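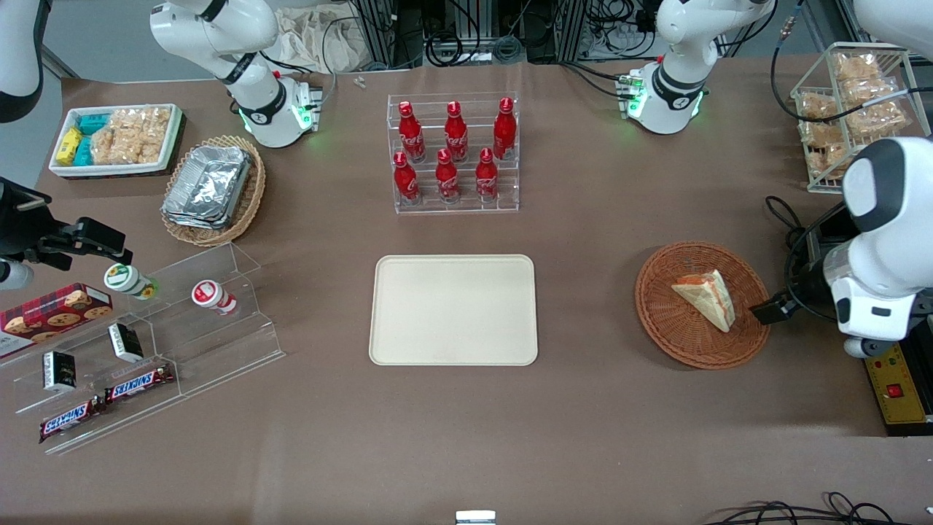 Figure 3. Tabletop display with six red Coca-Cola bottles in a clear acrylic stepped rack and a sandwich in a wicker basket.

3.2 Shelf position and drink choice in workplace canteens

The two canteens in this study, Rumer and Gorville, serve the same menu under a single supply contract but differ in how cold drinks are set out. At Rumer, bottles stand in stepped racks next to the food, so that the back row remains in view. At Gorville, they are kept on flat shelves behind the register. Stepped racks of the general type shown in Figure 3 are common in small food outlets, where counter space is limited.

Sales records were collected from both sites over 16 weeks, ending in September. Each record lists the items bought, the time of sale and the method of payment. Meals charged to a department account were left out, as the person eating had often not chosen the drink. Staff at both sites were asked to keep prices fixed during the study period, and they did so except at Gorville, where the price of bottled water was raised once.

Customers at Rumer bought a sweetened drink with a sandwich more often than customers at Gorville. The difference was largest in the 30 minutes after noon - the period when lines were longest - and was small in the late afternoon. Sales of hot drinks did not differ between the sites. We read this pattern as consistent with the earlier Plornum survey, in which hurried customers reported taking whichever drink was closest to the food.

Two limits should be noted. The Gorville canteen is used by more shift workers, whose habits may differ for reasons unrelated to the display. In addition, the records do not show whether a customer brought a drink from home. Section 3.3 takes up the first point, using shift data from the Sheikh site.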